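Postal Votes and Late Counts: A Study of the Widcombe Ward Election
Project report by Duygu Erdem and Alper Soylu
Supervisor: Hui-mei Kan
Sunday, November 24, 2024

1. Background

The Widcombe ward by-election was held in July. On the night, Necati Kahraman was ahead by 30 votes. When the last postal votes were added the next morning, Ilgın Aydoğan had won by 14. Local people were surprised, and a few of them wrote to the paper to complain. We wanted to find out why the lead changed hands and whether the order of counting had anything to do with it.

2. Method

We read the published results for all five polling districts and spoke to four people who attended the count. Kan lent us her notes on the previous contest. We did not ask anyone how they had voted. 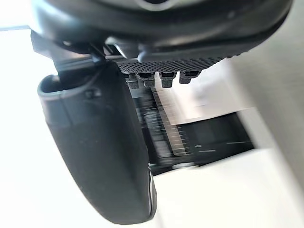
Fig. 1. Black housing with textured pad and small tabs below.

3. Findings

Postal votes favoured Aydoğan in every district. Her campaign had written to postal voters early, before the forms went out, while Kahraman's team spent most of its time on doorsteps near the station. Almost 30 per cent of all votes cast were postal, a higher share than at the previous contest. These were counted last -- the returning officer had said so in advance, but the notice was short and few people had read it.
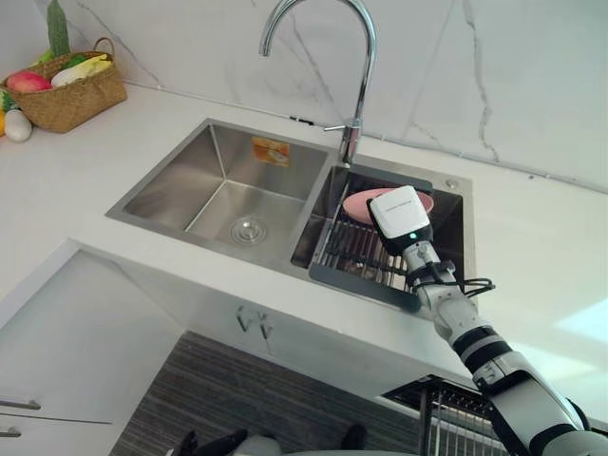

Did the order of counting change the result?
The order made no difference to the final totals, only to who seemed to be ahead on the night.

4. Limits of the study

The ward is small and we looked at one contest. Two of the people we spoke to had worked for a candidate, so their accounts were checked against the published figures. We could not get turnout by age.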